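# Handout 6: Teaching by Hand, Teaching by Remote

Bring this one to the lab session as well, and please write on it. I've left out most of the math because you got that in Handout 5, and because my experience is that people's first bad dataset has very little to do with math. It has to do with fidgeting.

## Where we left off

Last time we ended with a policy that takes in a camera view and the joint readings and spits out the next arm command. Fine. Somebody still has to show it what a good command looks like, and for the rest of this unit that somebody is you.

There are two ways we do it in this course. You can grab the arm and move it through the task yourself (I'll call this hand guiding, the papers mostly say kinesthetic teaching), or you can drive it from a distance with some kind of controller and let the recorder run. The second one is teleoperation, or teleop if you want to sound like you've been here a while. You'll do both. Most of you will end up with a strong opinion about which is better, and I've heard good arguments both ways, so I'm going to try not to tip the scales too much.

## Hand guiding

I love this one for a first day. You put the arm in its free mode, the motors hold up the weight, and you simply push it where you want it to go. You feel it right away when you're near a joint limit, because the thing gets stiff and awkward in your hands. No screen is going to tell you that as clearly!

The trouble is that you're in the way. Your forearm is in the camera view, your head is in the camera view, and when the policy runs later there's no forearm and no head, so the pictures it trained on don't match the pictures it gets. The old trick is to record the joint path by hand, step back, and then play the path again with the cameras on. That works nicely as long as the objects go back exactly where they were. It works badly with anything that rolls.

Hand guiding also gives you only one arm's worth of attention. Opening and closing the gripper while you're holding the wrist is clumsy. We use a foot pedal. If you find the pedal annoying, you're in good company, and you should practice with it for ten minutes before you record anything.

## Remote control

With teleop you stay out of the picture. You hold a controller, your hand motion gets turned into gripper motion, and every step is saved: the joint angles, the gripper opening, the command you sent, and the camera images, all with the same clock. That last part matters a lot. If the images lag the commands by even a few steps, you're teaching the robot to react to things it hasn't seen yet.

What you lose is touch. You won't feel the can tip or the jaws bump the table, so you have to watch for it, and watching one flat camera view for depth is harder than you'd think. Look at the shadows. I mean it. A shadow closing in on an object is one of the best depth cues you've got from a fixed camera, and after an hour you'll be using it without noticing.

We do our first teleop runs in Misent, which is the simulator you installed in February. Same controller, same recorder, same file layout as the real cell. You can knock a can over as many times as you like and hit reset. In the Misent tabletop task you've got one arm and two graspable things, a SPAM can standing upright and a little green ball, and you'll record reaching for each of them from the arm's starting pose with the gripper open. 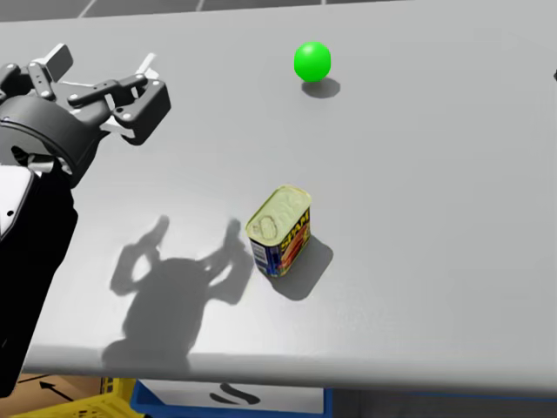 ## What makes a demonstration good

I used to hand out a long checklist here, and people followed the checklist and still gave me shaky data, so now I just tell you what I look for when I grade.

First, one clear approach. Decide before you press record how you're coming in, and then come in that way. For a boxy can standing on its end, the jaws need to close on two opposite sides, and if the can is turned a bit, the wrist has to turn with it. Do the turn early, while you're still high above the table. Demos where the wrist is still hunting for the angle two centimeters from the can are the ones that teach the policy to hunt.

Second, don't stop. I know it's natural to pause and think. The recorder doesn't know you're thinking, though, and what it saves is a long run of steps where the right action is apparently "do nothing." Train on enough of those and you get a robot that freezes over the table looking thoughtful. If you have to think, throw the run away and start over.

Third, keep your mistakes if you fixed them. This surprises people. A run where you came in too far left, saw it, backed up and got the grasp is worth a lot, because it shows the policy how to get back. A run where you came in too far left and dropped the controller is worth nothing. Mark the recoveries in the notes column so we can find them later.

The ball needs its own warning. A sphere gives your jaws very little to line up with, so centering is everything, and a jaw that touches it before the other one is there will send it rolling. Go slower than you think you should for the last bit, and keep the motion going all the way.

## How many is enough?

Everyone asks. For this assignment, 100 demonstrations per team, split evenly between the can and the ball. That's plenty for a task this small, and it fits in one afternoon if you take turns.

To give you a feel for scale, the shared course set (we call it Anard, the folder is on the class drive) had 2,487 runs in it when I last merged everything. After I filtered out frozen starts, missing gripper signals and runs where the clocks had drifted apart, 1,834 were left. So yes, we threw out a big chunk of other people's afternoons. Please don't be offended if some of yours go the same way — I've filtered plenty of my own.

Variety beats volume once you're past the first few dozen. Move the objects between runs. Turn the can. Start from slightly different arm poses. If every run begins with the can in the same spot, the policy can learn the spot and ignore the can completely, and it'll look brilliant right up until you move it.

## File notes

Save with Prosser, our recording script. The things that trip people up:

- One file per run. Don't join them, the loader wants them separate.
- The gripper value goes from 0 (closed) to 1 (open). A few of you had this flipped last time.
- Actions are saved as *targets*, so the last action in a run won't match the last joint reading. Leave it alone.
- Use the `notes` column. "Recovery, came in high" is great. "ok" tells me nothing.
- Check the length. A normal reach-and-grasp at our rate comes out at about 156 steps, and if yours are three times that, go back and read the bit on pausing.

## Moving to the real cell

Once your simulated policy grasps the can reliably you can book time on Irkura, the real arm in the back lab. Start with the speed cap on and one teammate at the stop button, with nothing else in their hands. The controller will feel a little heavier there, and the first few runs will be ugly. Everyone's are.

Don't expect the simulated policy to carry straight over, either. The lighting is different, the friction is different, and a real can has some give to it when you squeeze. We'll mix a small set of real demos in with your simulated ones, and the mixing recipe is in Handout 7.

## For the lab

Before you come in, watch ten runs from Anard and write down, for each one, the moment when you could first tell which object the person was going for. Bring the list. If you can't tell until the jaws are nearly closed, note that too, and we'll talk about what it does to a policy that has to pick one of two objects with nobody telling it which.

Then, with your team, record five runs by remote control in Misent and swap files with the team next to you. Grade theirs using the three things above and be kind about it, but be specific! "Wrist still turning at step 120" is useful. "Kinda shaky" isn't.

Hand guiding sign-up is on the sheet by the door, two teams at a time. Wear closed shoes and tie long hair back. The foot pedal has a tape mark on the floor, and it needs to go back on the tape when you're done.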